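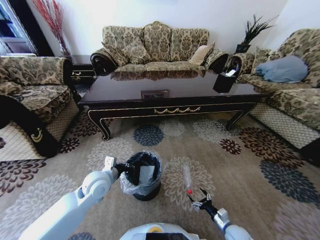 What color grout should go with a plain bathroom tile?

Pick one a shade darker than the tile and you'll be happy with it for years. Matching grout hides a crooked layout, contrasting grout advertises it, and pure white grout on a floor is a promise to spend your evenings with a toothbrush.

I came to grout late in life, the way other people come to opera. Our upstairs bathroom in Skeltbridge had been stripped, leveled and tiled, and I had opinions about every stage. Then Jaime Vieira, who was doing the work, handed me a strip of 40 little plastic sticks and asked which one I wanted. I had spent two months choosing the tile. I was given until lunch to choose the stuff between it.

All the sticks were gray. A few claimed to be other things. Ritach, the company that made them, had named one Palma, which suggests beaches and is the color of a wet sidewalk, and another Grimlow, which at least makes no false claims. I held them up to the window, then to the lamp, then to the cat. Jaime ate his sandwich.

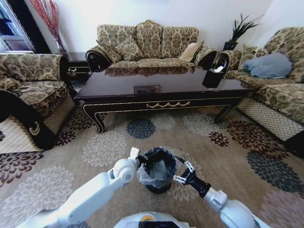 Does the grout dry the same color as the sample?

Most cement grout dries lighter than it looks in the bucket, and the finished shade depends on how much water went into the mix and how much more went on during cleanup. Grout a spare board first, leave it alone for a few days, and judge it in the room where it will live.

I didn't do a spare board. I chose Grimlow on instinct and went downstairs feeling decisive. The next morning the floor was dark as slate along one wall and pale as oatmeal by the door, and I rang Yu-na Oh, who has been designing bathrooms long enough to be unmoved by tears. She told me to stay out of the room. Three days later it had evened out to one respectable gray, except for a patch near the tub where I had gone in with a sponge to help.

Her own rule is to spend the courage on the tile and let the grout be dull. She once had a client, a dentist, who insisted on bright red lines between square white tiles. He sold the house within a year. She doesn't say the two facts are connected.

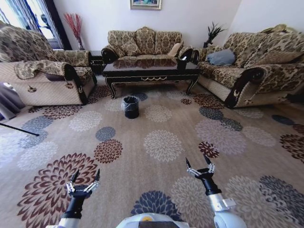

Do you really have to seal it?

Cement grout is porous, so a penetrating sealer is worth the dull hour it takes, especially on a shower floor. Epoxy grout doesn't need sealing, but it costs more, sets fast and is no friend to beginners.

Jerome Fajardo, a neighbor, is a beginner and bought the epoxy. He mixed the whole tub at once, on a warm day, and then took a phone call. The six tiles he had reached before the call look superb. The rest of the tub set into a handsome solid block with a trowel in it, and the block now holds open his garage door. He had been quoted $2,000 to have the job done and says he's still ahead, if you leave out the second tub, the second trowel and the man who came to finish.

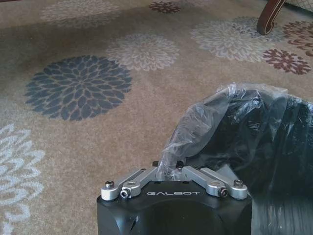

Corners are where a good grout job goes to die. Walls and floors shift against each other as the seasons change, and hard grout packed into the angle between them will crack, usually in December, usually with guests due. Look at those flat metal bars with their rounded ends: where one meets the next there is a pivot, so that things can move and nothing has to break. A bathroom corner wants the same courtesy, and it comes in a tube. Use a flexible caulk in the matching color wherever two planes meet, and keep the grout for the flat parts.

I learned about corners from Arvo Riihimäki and Anneli Kauppinen, who tiled their own sauna washroom and have been married long enough to have grouted it twice. The first time, Arvo filled the corners. The second time, Anneli did them, with color-matched silicone and a wet finger, while he was at the store. Both of them describe it as a joint project.

As for my floor, visitors go in, wash their hands and come out talking about the towels. The patch by the tub is still a touch paler than the rest. I've put the bath mat on it, and the bath mat is also gray.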